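Speaker notes – Low-texture surfaces and the tracker: what we changed in Grustine

Talk length: 24 minutes, then questions. Slides are in the shared folder. I've written these out nearly in full so that Hường can give the talk if my train is late. Hường, please say it your own way, and skip whatever is in square brackets unless you have time to spare.

Last edited 26 December 2024

Opening (slide 1)

Good afternoon, everybody, and thank you for staying on after lunch, which I know is a lot to ask in a warm room. My name is Sabina Paul, I work on the perception side of the Flondport project, and for most of the past year I have been looking after a piece of software called Grustine. If you have used it, hello, and I'm sorry about the install script. If you haven't, all you need for today is that Grustine takes the recordings from our hand-held grippers, works out where the gripper was at every moment, and writes that path out in a form a policy can be trained on.

The person holding the gripper does the task. The software has to find the motion afterward from the wrist camera and the inertial sensor, and if it gets the motion wrong, the policy learns something wrong. I'd like to spend my time with you on one particular way of getting it wrong, which cost us a good part of November, and on the three changes we made to the code because of it.

[Ask for a show of hands: who has run visual tracking on their own recordings? If it's most of the room, go quickly through slides 2 and 3.]

Where the trouble started (slide 2)

We had been recording at one site for a long time, on benches that are honestly rather messy. Old tape, pencil lines, paint drips, mugs. A visual tracker loves all of that. Every drip is a little landmark it can find again in the next frame and the one after. Then we began recording at a second site, with clean new furniture, and I remember being very pleased with how tidy it all looked.

Phong Đặng ran the first batch through the pipeline, 650 episodes, and 638 of them came back marked as good. I was delighted. I sent a cheerful message to the whole team. Phong, who is a more careful person than I am, opened a few of the good ones in the viewer and found a gripper path that slid gently sideways for a second or two and then snapped back. The tracker had never reported a loss. It had simply been confident about the wrong thing.

Give people a moment with this one. The point to make slowly: "good" in our report meant only that the tracker had not given up.

What the tracker has to work with (slide 3)

Let me show you what the wrist camera gets when the hand comes down near a board like that. You and I look at it and know at once where we are – there's a table, there are the fingers, and something browner is beyond the edge. The tracker doesn't know about tables. It wants small patches that look different from the patches next to them, and fine straight grain is a poor place to go shopping for those. Slide along the direction of the grain and a patch looks very much like the one you left. Slide across the grain and you can lock onto the neighboring line with hardly any penalty. The wavier grain toward the upper right is kinder to us, and so is the long edge in the upper left, although an edge by itself only tells you about motion across it and says very little about motion along it.

The fingers are the other half of the problem. They are dark, they have crisp corners and little screw holes, and to a feature detector they are the most attractive thing in view. They also travel with the camera. If even a handful of features on the fingers get through, the tracker has excellent evidence that the camera isn't moving at all. And the soft shadow between the fingers can do a milder version of the same mischief.
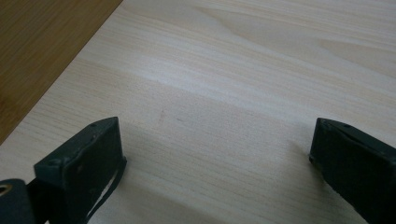

Change one: a mask that follows the fingers (slide 4)

We already had a mask for the gripper. It was a fixed shape, drawn by hand when the first unit was built, and it covered the fingers nicely in one position. When the fingers opened or closed, part of them came out from under it. On the messy benches this did no harm that we could see, as there were plenty of honest features to outvote the bad ones.

Hậu Kiều rewrote it so that the mask is now computed for each frame from the measured opening width. The finger shape comes from the drawings, we project it into the image with the lens model, and then we grow it by 9 pixels on every side to allow for small errors in calibration. The margin is a setting, and I'd encourage you to look at it on your own hardware before trusting our value. Straps, cables and anything else hanging off the mechanism are not in the drawings, so there is a second, hand-painted layer for those, and it is added to the first.

We don't try to mask the shadow. Hậu did attempt it over one long weekend, and the shadow model was slower than all the rest of the tracker put together. What we do is give less weight to features that sit close to the mask border, and for our recordings that has been enough.

[If someone asks about learned segmentation: yes, we tried it, it works, and it needs a graphics card that our site laptops don't have. The geometric mask runs anywhere.]

Change two: knowing which direction is weak (slide 5)

I'm fondest of this one, so please stop me if I go on. The old code kept a single number for tracking quality, which was the count of matched features. A clean board with tight grain can give you a perfectly respectable count, and they can all be telling you about the same direction.

So for each frame we now look at how well the matches pin down the motion in every direction separately. The math is very ordinary, a small matrix and its eigenvalues, and it's written out on the backup slide for anyone who likes that sort of thing. When one direction is poorly supported, the solver leans on the inertial sensor in that direction alone, and it goes on trusting the camera in the others. Before, it was all or nothing. We either believed the picture completely or threw the whole frame away, and both of those were bad choices over a plain table.

There is a limit, and please don't skip over it. An inertial sensor drifts. It will carry you across a short gap, and it won't carry you through a long slow wipe of a bare surface. Our solver keeps a clock on each weak direction and marks the episode once the clock runs out.

Show the animation here. Let it play twice without talking.

Change three: a report that people can argue with (slide 6)

Hường Dương did this work, and if she is the one standing here, she should take the credit out loud. The old report said good or bad. The new one gives you a strip for each episode, colored by how well supported the motion was over time, and you can click on any stretch and see the camera view with the features drawn on it, used ones and rejected ones both.

It sounds like a small thing next to the solver work, but it changed how we talk to one another. The people recording can look at a strip in the evening and see for themselves where they came in too low and stayed there. They have started to come back to us with opinions, some of them quite firm, and a few of the default settings in the current release are theirs.

Hauke Eichhorn, who runs the planning side, also reads these strips directly now. His tool, Zirkance, cuts the recordings into segments, and it used to cut wherever the hand slowed down. It now avoids placing a cut inside a weak stretch, so that a segment doesn't begin from a position we aren't sure of.

Things that didn't help (slide 7)

I'd like to save you some time, so go through these at an easy pace.

Turning up the contrast before detecting features. You get many more features on the grain, and nearly all of them are the kind you don't want.

Lowering the detection threshold. The same story, only slower to run.

Asking for a higher frame rate. It helped with fast motion, which wasn't our problem.

Taping printed markers to the table. This works beautifully for tracking, and we still use markers for calibration. We didn't want them in the training recordings, where a policy might come to depend on them.

What's still open (slide 8)

Reflections and bright bands of light remain a nuisance. A band of light across a smooth board moves when the camera moves, but by the wrong amount, and our weighting doesn't catch it. Phong has a branch that compares feature motion against the plane of the table, and it looks promising on the recordings from the Vũ workshop. I wouldn't ask anyone to rely on it yet.

Startup is the other one. If an episode begins close above a plain surface, the solver has nothing to settle on. For now the recording guide asks people to begin with the gripper raised and a bit of the room in view, and to hold it there before they go down. I'd love to be able to delete that page.

Questions

Likely ones: does it run live (no, it runs after the recording, and Hauke would like to change that), can it be used without an inertial sensor (yes, but change two does nothing for you), and how do I get it (ask Hường for access, and she will send you the corrected install script).

Leave slide 6 on the screen during questions. The strips are what people usually want to come back to.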